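Open day at the Tefera workshop - did anyone else go?
Forum: Meetings and visits
Page 1 of 1

gadisa_m
Posted 06/06/2020

Hello all,

I promised in the other thread to write something after the open day at Tefera, so I do it now while I still remember it. My notes are two pages and my handwriting is bad, so please correct me if you were there too.

We were a small group in the first round. Lemlem Asfaw received us at the door and gave a short talk, maybe a little too short for people who came from far. She explained that they teach their arm from human demonstrations. A person does the task with grippers held in the hands, the same kind of jaws that the arm has, and the recordings are used afterwards for the training. For the task they showed us, which is moving small things on a table and in and out of a tray, they have 900 recordings. She said this is not much, and that the quality of each one is more important to them than the total.

Then we went to the room where they record. It is furnished like a living room, with a cabinet and flowers, and you must stand by the wall and not speak during a take. Mekdes Birhane did the demonstration. She wears the camera on the head, so what we saw on the screen was from her side, and they let us keep one picture each.

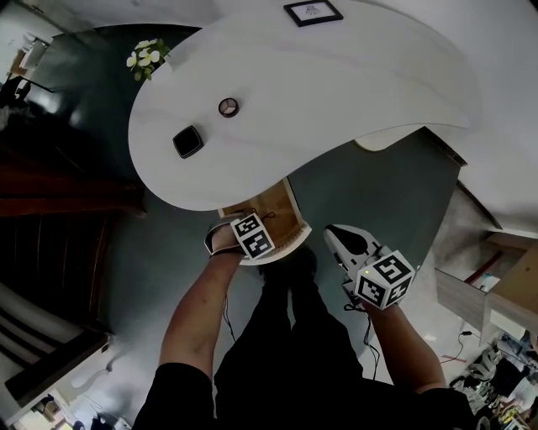

Left gripper at the tray, right gripper waiting. Recording room, first round.

I found it more interesting than the arm itself, I must admit. You see how slowly she moves. She told us that in the beginning everybody works at the normal speed of their hands, and such recordings are thrown away. You have to learn to wait with one hand while the other is busy, and this is harder than it sounds. I was allowed to try for a few minutes and I dropped everything.

After the break we saw the arm. It did the tray task correctly most of the times, and once it stopped and had to be started again. They did not hide it, which I liked.

The coffee was good. Parking is difficult, take the train.

Gadisa

wzalewska
Reply

Thank you for the report. I was in the second round, so we did not meet.

I have to disagree a little. For me the visit was too much about the hand-held part and too little about the robot. We got the arm for nearly 8 minutes and then it was switched off, and the questions had to be made in the corridor. I travelled since early morning for this. If you invite people to see a robot, show them the robot.

Also I asked about the price of the grippers and got no clear answer. Do you know more?

Waldemar

mekdes.b
Reply

Hello Waldemar, I work at Tefera (I was the one with the grippers, hello Gadisa).

I am sorry about the corridor. The second round started late and we had to give the room back to a colleague who needed it. I will tell Lemlem that more time with the arm is wished.

About the price, I can't write it here, but the people who want to build a pair can send me a message. The jaws are printed and the rest is ordinary parts.

Zewditu N.
Reply

I could not come, so this is very useful to read. A question from somebody who only knows the classic way, with a teach pendant and fixed points. In Gadisa's picture there is a cube with a black and white pattern on top of each gripper. Is this for the position? We have flat markers on our pallets at Fisau, but I have never seen them as a cube.

gadisa_m
Reply

Yes, it is for the position, this was in the talk. With a cube there is nearly always one side turned to a camera, also when you rotate the wrist. With one flat marker you lose it as soon as you tilt.

Mekdes, please correct if I understood wrong.

mekdes.b
Reply

You understood right. Only one addition: it does not help when your own arm is in front of it. This is the most common mistake of new people, they lean over the table and cover the cube with the sleeve or the elbow.

wzalewska
Reply

And why the cables? I see one hanging from each gripper. For me this is a step back. In March I saw the system of Poletti and there was no cable on the hands at all. The person was walking freely between two rooms.

mekdes.b
Reply

We tried without. The batteries made the gripper heavier, and after one hour the hand is tired and the recordings become worse. With a thin cable you forget it after some time. But I agree that you can't walk far, and for a bigger task we would have to think again.

wzalewska
Reply

Then it is a solution for one table. I don't say it is bad, but it should be said clearly in the invitation. The text promised "household tasks", and I understood by this a whole kitchen.

Zewditu N.
Reply

Waldemar, I think you are a bit strict. A table and a tray is also household. My mother would be happy with a robot that clears the table.

What I would like to know is if the arm can do it when the things are placed differently from the recordings. In Gadisa's picture there is a black square thing on the left part of the table and a round one near it. Suppose I exchange them, does it still work?

gadisa_m
Reply

Somebody in my round asked almost this. Lemlem let him put the things where he wanted, and the arm took both. It was slower with the round one and corrected its grip before lifting. But it was one try, so I would not conclude much from it.

With a different table we did not see anything. Theirs has a wavy edge and I asked if a straight one would confuse the arm. She answered "probably yes, today". I wrote this down because I don't hear such an answer often at an open day.

wzalewska
Reply

Good, this answer I did not hear in my round. I would have been more satisfied with it than with the brochure.

I take back half of my complaint. The other half, the 8 minutes, stays.

mekdes.b
Reply

That is fair. For the next one we plan smaller groups and the arm running from the beginning, with the recording room second. There is no date yet. I will write it in this forum, in this same section, when we know.

If somebody wants to try the grippers for longer than Gadisa did, please write it when you register. It needs a flat shoe and a sleeve that is not wide, otherwise nothing special.

Zewditu N.
Reply

I will register. Is there a train from the Wellell side, or must one change?

gadisa_m
Reply

You must change once. Sit in the front part, the exit for the workshop is there, and then it is straight on until the bakery and left. The sign on the building is small, I walked past it the first time.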